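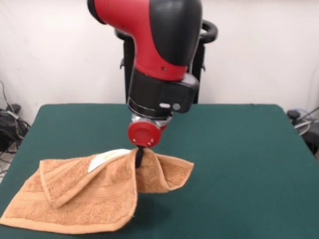

How to log a seal sighting from the shore

You need binoculars, a notebook and a watch.

1. Find a spot well back from the water. At Nillau the upper path is best — stay at least 88 metres from any seals hauled out on the rocks.

2. Write down the start time, the tide and the weather.

3. Scan slowly from left to right. Count heads in the water separately from animals on land. 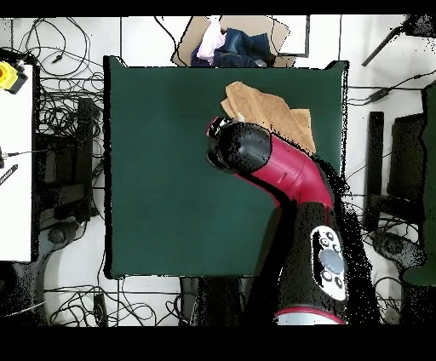 4. Repeat the count after 9 minutes and keep both figures.

5. Note grey or common seal. If unsure, put "seal, species unknown".

Pups are most likely from August at Nillau. Leave them alone.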